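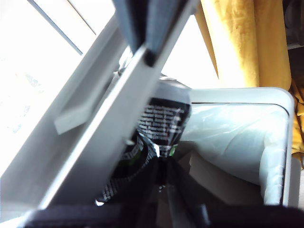

*Black can, a little crumpled.*

# undley-box-penalties

Hi! This is a penalty log for the Undley Box Lacrosse League, one full season, typed in from the paper scoresheets. If you've ever argued with somebody about whether refs swallow the whistle in the last five minutes, you might like it (I started this in the middle of exactly that argument, and I'm still having it).

The file covers 133 games and 1,581 penalties. Regular season and playoffs are both in there. Preseason isn't, mostly because the preseason sheets are a mess and half of them don't say who was playing.

## What's in the folder

- `penalties.csv` is the main thing, one row per penalty
- `games.csv` has one row per game, with final score, arena and both refs by code
- `teams.csv` has the 13 teams and their short names
- `fixes.txt` is my running list of things I changed and why

## Columns you'll care about

| column | what it means |
|---|---|
| `game_id` | matches `games.csv` |
| `period` | 1 to 4, or OT |
| `clock` | time left in the period, as written on the sheet |
| `team` | short name of the team that got the penalty |
| `jersey` | number only, no player names |
| `call` | slashing, cross-checking, too many men, and so on |
| `minutes` | 2, 5 or 10 |
| `margin` | that team's lead when the call was made, negative if they were behind |

I worked out `margin` myself from the goal log, so blame me if it looks funny. Everything else is straight off the sheet except where `fixes.txt` says so.

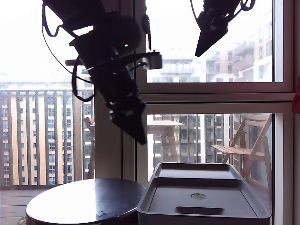 Bench penalties have a blank jersey. Please don't fill those with zero! Karimi has a goalie who wears 0 and takes a surprising number of slashing calls, and the first version of my chart gave him every too-many-men in the league.

Matching minors get two rows, one for each team, with the same clock time. If you want to look at power plays, drop those first. I left them in since plenty of people want to know who's getting into scraps with whom (it's Lamow and Brirkedico, it's always Lamow and Brirkedico).

## Known problems

The clock is the big one. The arena in Brirkedico used a count-up clock until January, so their sheets show time elapsed. I flipped those to time left. There are 13 games where I couldn't tell which way the clock was running, and I left `clock` empty for all of them.

Ref handwriting is the other one. "CC" is cross-checking and "CH" is checking from behind, and with a dull pencil at 10 p.m. they look like the same thing. Where I really couldn't read it, `call` says `unclear`. I'd rather have you toss those rows than trust my guess.

Two Lamow home games got replayed after a scoring protest. Only the replays are in here.

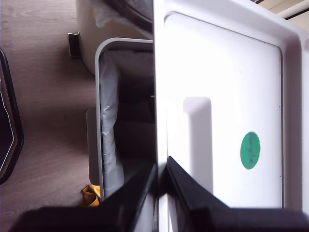 *White panel with a small green sticker.*

## Please be nice with it

The refs are coded R01, R02 and so on, and I'd like it to stay that way. It's a small league and they get yelled at enough. Same goes for players. You could probably match jerseys to rosters if you tried, but these are people with day jobs, so please don't post a "dirtiest player" list with somebody's name on top.

Also, it's one season! A ref who worked four games and called a ton of slashing may have just drawn four chippy games.

## Thanks and changes

Darius Petrauskas lent me the scoresheet binders and then checked the playoff games against his own notes, which caught a five-minute major I'd put on the wrong team. Thank you, Darius, and sorry about the coffee ring on the Karimi tab.

- **April:** added `margin`, fixed the Brirkedico clock
- **March:** first upload, no playoffs yet

Use it however you like, just link back here. If you spot a bad row, open an issue with the `game_id` and the clock time and I'll go pull the sheet.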